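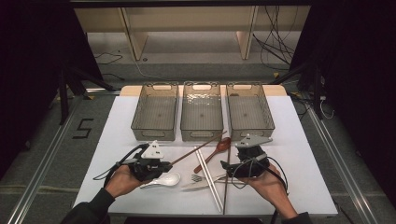

Fleet telematics: frequently asked questions

Do we need telematics at all?

Maybe not. If you run fewer than 11 vehicles and your drivers start and finish at the same yard, a fuel card report and a look at the odometers will tell you most of what a tracking box would. Vendors will disagree. They are paid to.

Will it cut our fuel bill?

The box won't. It produces a report, and then a manager has to read the report and talk to a driver about idling. In our experience most fleets do that for a month or two and then let it slide. If nobody at your company has time set aside for those talks, don't put a fuel saving in the business case.

The sales rep showed us a case study with big savings. Should we believe it?

Ask what the fleet was doing in the months before. A lot of these studies compare a bad winter with a mild spring, or leave out the vans that were replaced partway through. When Clevdale Couriers fitted trackers, they swapped their oldest vans in the same July. Good luck working out which change did what.

How long should the contract be?

Shorter than the one you're offered. Three years is common, and the hardware is often described as "free," meaning you pay for it monthly. Look for the renewal clause. The Penusetti contract we reviewed rolled over for another full term unless the customer gave 14 weeks' notice in writing.

What does it cost to leave?

Get this figure before you sign. One quote we saw from Drestis listed a removal fee of $300 per vehicle, on a page well behind the pricing table. You may also lose your trip history, so ask what format it can be exported in and try an export during the trial.

Are driver scores fair?

Sometimes. A harsh braking alert doesn't know a kid ran into the road. City drivers tend to score worse than highway drivers doing the same quality of work. Oda Rønning, who managed vans at Damgaard before joining us, stopped tying bonuses to scores after her best driver kept landing near the bottom.

Do we have to tell drivers they're being tracked?

Rules vary by state, so check with a lawyer. Tell them anyway, in writing, and say whether tracking stays on after hours. They'll find the box.

Is a trial worth doing?

Yes, if you pick the vehicles. Don't let the vendor choose them. Include your oldest van and a route with poor cell coverage, and write down what result would make you say no before the trial starts.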